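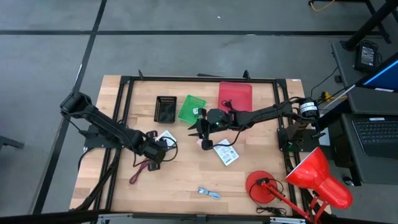 2. Materials and Work Surface

Our project looked at how a student desk kit (cables, chargers, small boxes) can be sorted so that things are easy to find again. All sorting was done on one butcher-block table. Wanda Quintanilla wrote the sorting rules and Janaka Howlader kept the log. Cables were to be bundled before sorting, and packets and boxes stayed closed.

The containers stood in a row toward the back of the table, which left the wood in front of them free for the next item.

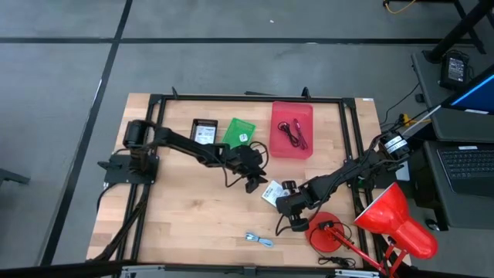 Why did we use containers without lids?
They take one motion to fill, and a wrong item can be moved without opening anything.

3. Results

The log has 379 entries from the Tuesday sessions. Of these, 13 were marked as misplaced. Most of the misplaced items were short cables that had been put in with chargers. Long cables gave less trouble once they were strapped.

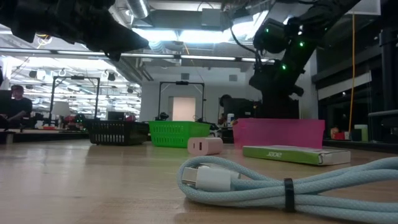
Figure 3. Light blue braided cable with strap, pink wall charger and Acer box, with the black, green and pink baskets behind.

For the next round we would label each basket on the front and add a separate place for manuals.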